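Jovbridge Neighbourhood Newsletter
09/07/2020

Library hours and the book return

The library on Bundgaard Street is open again for short visits. Since February many of you are asking when the reading room will come back, and we are sorry that it stays closed for the moment. You can borrow up to 2 books at one time. 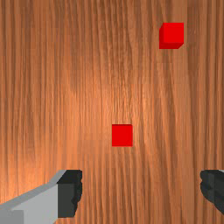 Please leave returned books in the grey box beside the side door, also when the library is open. Late fees are cancelled for all members until further notice. The catalogue has now 3,169 titles, and 400 of them are in large print. If you wish to reserve a title, please telephone before noon.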